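ハンドヘルドグリッパ 指先パッド比較 写真ページ(小果実編)
更新:2025年3月11日 記録・文:Anwara Sheikh

手持ち式グリッパの指先パッドを取り替えながら、皿に盛った小果実を一つずつつまみ上げる比較を行った。
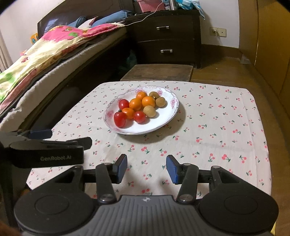
対象物はミニトマト、小型の柑橘、龍眼の3種とした。いずれもおおむね球形で、表面の状態が違う。ミニトマトは光沢のある果皮で滑りやすく、柑橘は細かい凹凸があり、龍眼は殻が硬く乾いている。大きさの差より表面の差がパッドの評価に効くと考え、この組み合わせにした。

試行は合計102回。操作はHabibur EkanayakeとTharindu Patwaryが交代で担当し、判定はTaras Pylypenkoが行った。判定基準は、皿から持ち上げて静止できたものを「把持」、持ち上げ途中で落下したものを「滑落」、隣の果実を動かして姿勢が変わったものを「干渉」とする。干渉は把持と重複して記録している。

撮影条件
屋内の生活空間で実施。背景に家具や寝具が入る環境をそのまま使った。クロスは小さな赤いさくらんぼ柄の入った白地で、ミニトマトと色が近い。色だけで対象を切り出す処理には不利な条件になる。皿も白く、縁に桃色の花模様がある。皿とクロスの境界は、映像上では影の側のほうが読み取りやすい。

パッドA(Cinby)
平面に近い軟質パッド。柑橘では滑落がほとんど出なかった。ミニトマトは接触位置が赤道より上にずれると下へ逃げる。閉じる速度を落としても傾向は変わらず、位置合わせの影響のほうが大きい。拭き取りは容易で、果汁が付いた後も目に見える変化はなかった。

パッドB(Brudent)
表面に細い溝を切った型。龍眼で最も安定した。溝が縦方向のときと横方向のときで差があり、縦方向では果実が指の間で回転することがある。以後の試行は横方向に統一した。ミニトマトでは果皮に薄い線が残る例があり、外観を問う用途には向かない。

パッドC(Rarkstead)
中央がくぼんだ型。中心が合えば3種とも把持できるが、許容できるずれが最も小さい。密集した果実の間に差し込む場合、くぼみの縁が隣の果実に当たる。干渉の件数はこの型が最多だった。

皿の上の配置
果実は皿の中央に散らさず、片側に寄せて置いた。散らすと指の進入経路が自由になり、パッドの差が出にくい。寄せておくと、外側から取るか、間に指を入れるかの判断が操作者ごとに分かれる。Patwaryは外側から順に取り、Ekanayakeは取りやすい向きのものから取る。集計では操作者別の列を設けた。

開き量
指の開き量は開始時に約70 mmにそろえた。全開から始めると、皿の縁に近い果実で片側の指が先に縁へ触れる。狭くすると接近時の位置合わせに時間がかかる。この値は予備試行で決めたもので、皿の形が変われば見直しが必要になる。

接近角度
真上からの接近では、手元側から見て指先が果実を隠す。斜めからの接近では接触点を目視できるが、パッドの下端が皿に先に当たりやすい。本比較では操作者に角度を指定していない。角度をそろえた追加試行はJhosep Chávezが準備中で、結果は別ページに載せる。

落下時の扱い
滑落した果実は元の位置に戻さず、止まった場所から次の試行を始めた。皿の外へ出たものだけ手で戻している。この手順では後半ほど配置がばらけるため、試行順とパッドの組み合わせを入れ替えて偏りを抑えた。果皮が破れた個体は同種の未使用品と交換した。

ヘタの影響
ミニトマトの一部には緑のヘタの名残がある。パッドがこの部分に触れると、果皮だけを挟んだ場合より滑りにくい。パッドの性能とは別の要因なので、ヘタに接触した試行には印を付け、比較表では分けて集計した。印の有無は映像を見直して確定させた。現場での記入だけでは見落としがあった。

パッド交換と清掃
交換時はねじの締め付け後に指を数回開閉し、左右のパッド面が平行に向き合うことを確認してから再開した。清掃は水で湿らせた布のみ。アルコールはパッドAの表面状態に影響する可能性があり、全型で使用を控えた。

結果の整理
表面が滑らかなミニトマトにはA、殻の硬い龍眼にはBを選ぶのが妥当と判断した。AもミニトマトでのA自身の弱点、すなわち接触位置の上ずれは残る。Cは単独で置いた果実なら候補になる。混載の皿で1種類だけ使うならAとする。型による差は柑橘で最も小さかった。

未実施の項目
Uddinの厚手パッドは取り付け穴の間隔が合わず、今回の比較から外した。変換板を製作したうえで、同じ皿、同じクロスで試す。濡れた果実と冷蔵直後の果実も未実施。前者は水滴の量をそろえる方法が決まっていない。

比較表の元データは所内共有の「小果実・パッド」フォルダに置いた。列名の変更はPylypenkoまで。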